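Chapter 4
Picking Things Up

I'd been teaching from other people's diagrams for years before I set foot in a working robot lab, so when Truvley held its open day on 8 Oct 2023 I was near the front of the queue with a notebook and a very squashed sandwich. Zaid Azar met us at the door. He had us sign the visitors' sheet (I was number 49!) and led us straight to the bin picking bench, the bit I'd come for.

You can read the word "grasp" a hundred times and still not feel how awkward it is. A hairbrush lying on its side in a metal bin has a fat, bristly end and a thin handle, and the two fingers of a gripper have to choose somewhere to close. I stood there muttering "the handle, go for the handle" like someone at a football match. 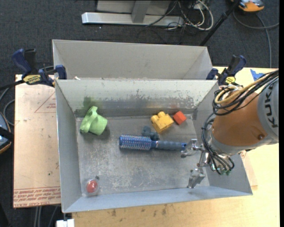
Why is a mixed bin harder than a row of identical parts on a belt? The robot has to work out where each object is, which way it is lying and where it can be held, and it must do all that again for the next one.

Zaid told us his group had logged 2000 attempts since February, and that he learnt most from the failures. I wrote that down and underlined it, and we'll come back to his notes in section 4.3.

First, though, we need some words for the parts of a hand and the ways it can close on something. Keep a mug and a pencil beside you while you read, and try each grip as it comes up.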